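Home-built assembly cell: notes for session 4
Fixtures, clamps and the dreaded square chip
Laltonmont Shared Workshop, evening course, May 2019
Notes by Wendy Bloxham

Right, before anything else: if you missed session 3 you will need the sheet on tool centre points, because I'm going to use it without explaining it again. Dumisani has the spare copies. Ask him nicely.

Last time we got the arm moving between taught points and everybody was rather pleased with themselves (me included). Then Esben tried to put the chip down in the same spot ten times running and we all went a bit quiet. So this session is fixtures, and I'm afraid it's less glamorous than waving the arm about, but it's where most of my own evenings at the workshop have gone.

1. What a fixture has to do

A fixture holds the part where the program thinks it is. The arm is very good at going back to the same place. Your part isn't, if it's sitting loose on a bench, and every time somebody leans on the bench it's somewhere new. You can fix that with cameras and clever software, and we will have a go at that in October, but on a small budget I'd much sooner spend a weekend on brackets.

Three words you'll hear me use all evening:

Locate. Stop the part sliding or turning. Two edges and a face will do it for anything boxy.
Support. Hold it up against whatever push the gripper gives it.
Clamp. Keep it there. Clamping comes last, after locating and support are sorted. If you find your clamp is dragging the part into position, go back a step!

2. Our practice board

We don't practise on real motherboards. I did once, and bent a row of pins, and I still have the thing in a drawer at home to look at when I'm feeling confident. Our board is a grey plastic plate with raised bits where the interesting parts of a computer would go: retaining brackets for the chip, clips for the memory, a socket or two, some ledges. Volker drew it over a couple of evenings and the third print was the good one. The first had the chip pocket too tight, and the second had it so loose you could rattle it.

The chip is the bit we care about most. It sits between two upright brackets which together make a sort of pocket, and it has a metal heat spreader on top that's lovely for gripping and terrible for cameras (it throws the light straight back at you, more on that in section 5).

The memory strip is easier than you'd think, going in. Coming out is another matter. The clips hang on to one end a bit longer than the other, the strip tips, and then it's jammed. Pull straight, pull slowly, and put a pause of 900 milliseconds between gripping and lifting. Moushumi found that number by trial and error and I have never managed to better it.

3. Mounting it to the cell

Our backing is ribbed aluminium with an extrusion rail along the top edge. I like this stuff very much. The ribs give you a ready-made straight line to square things up against, and the rail takes sliding nuts, so you can shift a bracket sideways without drilling yet another hole.

What I'd do, in order:

Put the plate where you want it and move the arm by hand, in freedrive, to all four corners of it. If the elbow ends up anywhere silly, move the plate now.
Square it to a rib with a steel rule.
Nip up the bolts, finger tight plus a bit.
Check the corners again.
Tighten properly, going across the diagonals, and then check the corners AGAIN. They move. Mine went out by most of a millimetre the first time and I blamed the arm for two days.

Write the corner positions in the cell logbook. On our board the two top corners ought to read 292 mm apart along x. If you get something else, your tool centre point is off and you should go back to sheet 3.

4. Clamps

The server chassis and the blue part go at the bottom of the cell, where they're easiest to get at. They are held by black clamps with a bolt through the top, the plain sort you can buy from anybody. We get ours from Purves, who do them in boxes of 46 for reasons I've never understood.

Please keep the bolt heads in mind when you're planning a path. A clamp is low and looks harmless, and then the gripper comes in at an angle for the chassis and catches it. Give yourself a waypoint well clear of everything, go to that first, then come straight down. It costs you a second or so per cycle and saves your fingertips (the gripper's, I mean, though yours as well).

The handle on the blue part is the other thing to watch. It's rounded, and it sticks out across the lower corner of the board when you look from where the wrist is. So a path that's fine for the board on its own may not be fine once that part is in place. Teach your points with everything fitted!

5. Light

Shiny metal, strip lights overhead, and a camera at the wrist: you can see where this is going. The ribs flare up badly at some angles and hardly at all at others. Before you touch any exposure settings, try tilting the wrist a few degrees. Esben hung an old bedsheet under the nearest light and it worked a treat, until somebody wanted the sheet back.

6. Before you press play

Know where the red button is on the pendant, and keep the pendant within reach with its cable out of the way. Speed down to ten per cent for the first run of any new program. One person on the pendant, everyone else behind the line. I'm not joking about the line, and Volker will be even less funny about it than I am.

Homework

Using the board in cell 2, write a program that lifts the chip out of its pocket, goes to a clear waypoint, and puts it back. Run it 155 times. (Yes, really. Put the kettle on.) Note each run where it doesn't seat, and write down which side it caught on. If it's nearly always the same side, that's your fixture talking and you should look at the squareness before you alter a single taught point.

Bring your log to session 5, plus any bracket you've designed yourself, however wonky. Printer bookings are with Moushumi as usual, and grey filament is in the cupboard by the lathe.

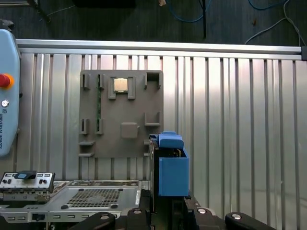 Fig. 1. Practice board with the chip in its pocket, chassis and blue part below, pendant on the left.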